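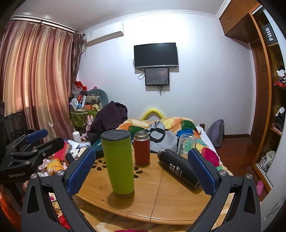
Destis: a hand-held gripper for recording bottle handling tasks
Student project report, 13 November 2022

1. Purpose

The project set out to record demonstrations of simple handling tasks with a hand-held gripper and to train a small grasping model on them. The work was split between hardware (Kasten) and software (Voreo). This report covers the hardware and the first set of recordings.

2. Gripper

Each finger is a black linkage with a blue ribbed pad on its inner tip. The linkage keeps the pads facing each other as the hand closes. An earlier version used flat pads, which slipped on smooth lids. The ribs reduced slipping but left marks on soft packaging. The camera is fixed to the body, so both pads stay in view at all times.

3. Task

The operator works at a small table with drinking vessels of different heights and widths. Some stand upright and one lies on its side. Each recording consists of one approach, one grasp and one placement. The operator may not touch the objects by hand once recording has started.

4. Recordings

The plan called for 2000 recordings. By the date of this report 687 had been kept. Recordings were rejected if the camera lost tracking or if the object left the table. Tracking was weakest close to plain walls. Clear glass was left out of the grasping set and will be treated separately.

5. Open points

The trigger spring is too stiff for long sessions and will be replaced with the softer type from Bruston. The pad screws work loose and need thread lock. File names from sessions 2 and 3 overlap and must be corrected before training starts.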